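6.2 Gripper Does Not Close (Fault 13)

Fault 13 is reported when the Verow gripper stays open for more than three seconds after a close command.

CAUTION: Keep hands away from the fingers until step 2 is complete. The gripper may close without warning.

1. Press Stop on the Talell controller.
2. Switch off arm power and wait for the status light to go out.
3. Check both fingers for trapped material.

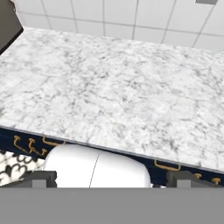

4. Restore power and repeat the close command in the simulator first - do not test on the live arm.

NOTE: If the fault returns, take the arm out of service and contact Gikitz Support.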